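ok so I have been making my own yogurt since May and I have opinions now, a thread

background: I was buying the Arsenault whole milk kind, the one in the glass jar, and going through two a week. then the price went up again and I stood there in the dairy aisle doing math like a crazy person

so I bought a half gallon of regular milk and one last small jar of the plain stuff to use as a starter. that was my entire investment. I already had a pot and a thermometer!

the method, very short. heat the milk to 180, let it come down to 110, stir in a couple spoonfuls of old yogurt, keep it warm overnight. that's the whole thing. people have been doing this forever without an app

(yes there is an app. it's called Flerix and it sends you a notification when your milk "should be" cool. I used it for two batches and then went back to sticking a thermometer in the pot)

batch one was soup. batch two was soup with lumps. I almost quit

what fixed it for me was holding the milk at 180 for ten minutes instead of pulling it off the second it got there. way thicker. I don't fully get the science, something about the proteins, but I will never skip it again

also I was being way too impatient on the cooling part. I was adding the starter when the milk was still super hot and then wondering why nothing happened. I was cooking the poor things
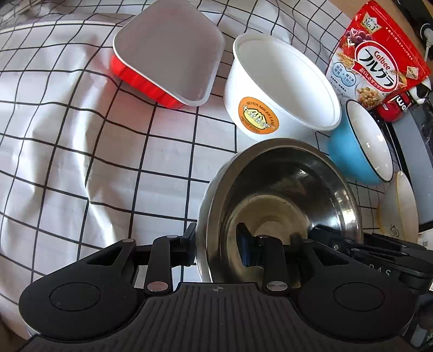
ok so keeping it warm. I've tried the oven with the light on, a cooler with hot water bottles, and wrapping the pot in a towel and hoping. oven light wins in my kitchen, but my oven is old and runs warm. my sister's has an LED bulb and hers just sat there being milk

the cooler is a solid second place. I used the Kalura one we take camping and it was still cozy in there the next morning. downside is it takes up half the kitchen floor and the dog gets very interested

how long? depends how sour you like it. six hours is mild, almost sweet. I go overnight and usually pull it when I get up. one time I forgot about it until after work and that batch could have stripped paint - I used it to marinate chicken and it was the best chicken I've made all year, so no regrets

DO NOT poke it. don't stir it, don't tilt it to see if it's set, don't carry it around the house to show people. leave it alone until it's been in the fridge a few hours. I ruined a perfectly nice batch by being nosy

straining! if you want it Greek style, line a colander with cheesecloth and let it drip in the fridge. two hours gets you thick, overnight gets you something you can spread on a bagel. I bought a fancy Givov strainer for this and it's fine but a clean old cotton napkin works just as well

save the whey. I put it in pancakes in place of the buttermilk and in bread in place of the water. I tried drinking it once after reading that I should. once was enough

for the people asking about money: I finally added it up and I've spent 55 dollars on milk since I started. I'm not going to say what I was spending on the jars before because my husband reads these

remember to save a little from each batch for the next one BEFORE you eat it. I have scraped the bottom of the jar with a spatula at 11 at night more than once. I freeze some in an ice cube tray now as backup and so far the frozen ones have worked okay, just a bit slower to set

things I haven't figured out yet: oat milk (tried it, got a sad puddle), goat milk (can't find any near me that isn't ultra pasteurized), and how to get vanilla in there without it going weird. if you have a vanilla trick please tell me

current batch is in the oven with a sticky note on the door that says DO NOT PREHEAT. ask me how I learned that one

edit: wow, 22 replies about the preheating. glad to know it's a whole club. someone in there lost a plastic lid too, I'm so sorry, the smell takes days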